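Bench notebook, Clisar cell, Wednesday, just after lunch
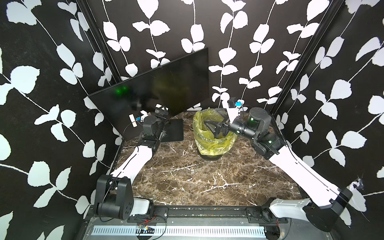

Clisar, both arms. Right gripper over the lined wastebasket, left one up by the monitor.

I have the bench to myself for an hour, so I'm going to write this one out at proper length and Precious can scold me for it later. She says my entries read like letters home. Well, somebody has to write down how the shifts went, and the log files only know what the motors did.

Where we are: the desk-tidying work on Clisar is now in its third week. The job we're after is the end-of-day reset that the people at Cusow do at every station, and the part of it we picked to begin with is the wastebasket. Small basket, thin yellow liner, one arm going into the mouth of it. It sounded like a nice gentle start when we agreed to it in March. I'd like to have a word with whoever thought so (me, I'm afraid, it's in my handwriting a few pages back).

The liner is the whole difficulty. The rim crumples differently every time it's folded over, and the light goes partly through it, so the edge the wrist camera finds on one run can be somewhere else entirely on the next. Tally since the last entry: 200 runs, of which 19 ended with the fingers closing on nothing and 11 with the bag pulled clear of the rim on one side. The rest I'd call acceptable, though Precious wants a stricter word than that and she's probably right. Most of the empty grabs came early in the batch, before I brought the approach in lower. I have not touched the grip force and would ask everyone to leave it alone until Friday's batch is done, please.

Wallpaper. The leaf pattern on the three walls stays up for now. I know it makes the bench look like somebody's aunt's dining room, and I've grown fond of it. The plain backdrop gave us lovely numbers that fell apart the moment we moved the basket to a real desk, and with all those white leaves behind it the numbers are uglier and I believe them more. Same goes for the marble floor pattern. If you peel a corner, stick it back down.

Now the part I meant to write about. I went over to Cusow yesterday and spent the second half of the evening shift with the people who do the resets. There are 268 stations on that floor, which I had known as a figure on a slide and had never walked. By the end I had a sore back and a good deal more respect for the job. They do the basket in one movement, hardly looking, while the other hand is already straightening the keyboard. And they notice things! One woman stopped at a desk, looked in the basket, and set aside a badge that had clearly gone in by accident. I asked how often that happens and she said often enough that she always looks. We have nothing at all for that. Our arm would close its fingers on the badge and be logged as a success.

I asked them what they would want a machine to take off them, and I'm a bit ashamed we hadn't asked before we chose. It wasn't the baskets. Baskets are quick, and going desk to desk is when they get to talk. What they'd gladly hand over is the bending to get behind the monitors, and the late round after the Clakelden deliveries, when there are two of them on for the whole floor. There was some worry too, and I don't want to leave it out of the notebook. One of the younger fellows wanted to know if the late round would still be paid as a late round once all he had to do was watch an arm. I didn't have an answer and told him so. I've put it in writing to the site manager and I'll copy the reply in when it comes.

Precious and I talked it over on the phone last night for far too long. Her view is that we finish the basket, since the liner work carries over to anything thin and floppy, and then go to the monitors next, with two people from the shift sitting in when we set the order of tasks. I agree with nearly all of that. I'd bring them in sooner, while the basket is still going wrong, so they can see how it goes wrong. They'll be the ones standing next to it.

Small things, so I don't lose them:

Liners: we are down to the last roll of yellow. Piątek has the same ones, order from there. The clear ones they sent as a substitute are no good to us.

Scuff on the right wall near the base of the right arm. Leave it, I want to see if it grows.

Add a "stop and ask" outcome to the run sheet for objects that don't look like trash. Even if all it does at first is pause and show a light, I'd like the column to exist before the visitors come.

Left arm to be brought into the basket task next batch, steadying the rim while the right one reaches in. Precious has the first version of the motion and says it's slow. Slow is fine.

Back to the runs now, my hour is up and the kettle crowd is coming in.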